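Monday, April. Living room setup, Tuston flat

Picked up from where Ho-yin left the planner branch. Goal for the day was to get the task planner to stop re-planning every time the object list flickers. Last week's logs had it throwing away a good plan because a slipper dropped out of the detections and came back with a new ID.

Build is the Kollosance stack, main plus Ho-yin's tracker patch. Perception runs off the head camera only. Wrist streams are on but nothing downstream subscribes to them yet.

Startup notes, so I don't have to work them out again:

- Start the Shboul bridge before the arm drivers. If it comes up second, the joint states are published with a stale clock and the transform tree rejects them without a warning.
- Head extrinsics come from `calib/head_current.yaml`. The old file is still in the repo and the launch script still defaults to it. Pass the path by hand.
- Scene graph node needs the `--persist` flag now. 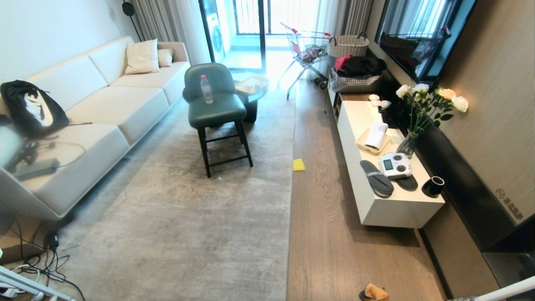 The persistence change is simple. An object that goes missing keeps its last pose and class for a hold time, and its confidence decays instead of dropping to zero. A new detection of the same class near the old pose inherits the old ID. I set the hold to 7 seconds first, which was too long: when I moved the sponge by hand, the graph carried two sponges until the old one expired, and the planner queued a pick for each. Two seconds works better. The ID gate is 300 mm for floor objects and tighter for anything on the TV cabinet, where small things sit close together.

Replayed Friday's bag against the new node, 740 planning ticks in total. The old version re-planned at every ID change. The new one holds the plan through nearly all of them. The ones left over are mostly the slippers on the cabinet, with the controller resting on them. The segmenter sometimes gives one mask for the whole pile and sometimes splits it. I don't think tracking can fix that. It needs a "pile" class or a rule that overlapping masks get grouped before they reach the graph.

Other perception problems seen in replay:

- The TV reflects the room, and the detector puts a second cart in it. Depth on the screen is garbage, so the reflected cart lands somewhere past the wall. Added a mask polygon for the screen in the room config. Crude, but it goes with the map, so it will move if the map moves.
- The clear bottle has holes in its depth. Its pose comes mostly from the cap. Fine for now, as long as the grasp planner doesn't trust the fitted height.
- Dark cables on the sofa come out as one blob labeled "bag" about half the time. They are close to the real bag, so the ID gate merges them. Left it alone and marked the sofa as no-pick.

Yu-ting looked at the costmap with me after lunch. The glass-topped table has been showing up as its base alone, so the arm planner thinks it can sweep over the lower part. She added a fixed cylinder for it in the collision scene. We should do this properly with a glass prior, but the fixed shape unblocks us.

Then the tool frame. The vacuum needs its own TCP, and until now we were using the gripper TCP plus a hard-coded offset buried in the skill code. Moved it into the tool description so the planner sees the nozzle as part of the robot. The attached collision body is a capsule along the vacuum, padded a little at the nozzle end.

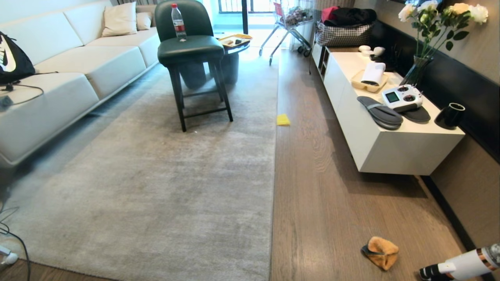
With the tool attached, the inverse kinematics solver gets picky near the floor. Most failures are the elbow running into its joint limit when the nozzle is asked to stay at a fixed angle. I relaxed the roll constraint around the tool axis and gave pitch a tolerance band instead of a single value. That gets solutions for most of the floor goals on the wood side of the rug. Goals close to the cabinet still fail, and I suspect the padding on the cabinet box more than the arm.

One bug to file: detaching the tool in the planning scene does not clear its entry in the allowed collision matrix. Attach it again and you get two entries, and the second one wins. Workaround is to restart the scene server between tool changes. Yu-ting has seen the same thing on the Uvthorpe setup, so it isn't our config.

To do:

- [ ] Group overlapping masks before the graph (me)
- [ ] Change the launch script default for head extrinsics (Ho-yin)
- [ ] Remeasure the cabinet box and cut the padding (me)
- [ ] File the collision matrix bug with a short replay attached (Yu-ting)
- [ ] Check whether the hold time should depend on class. Cushions could probably hold much longer than a sponge.

Branch is pushed as `persist-graph`. Not merged, Ho-yin wants to read the ID gate code first.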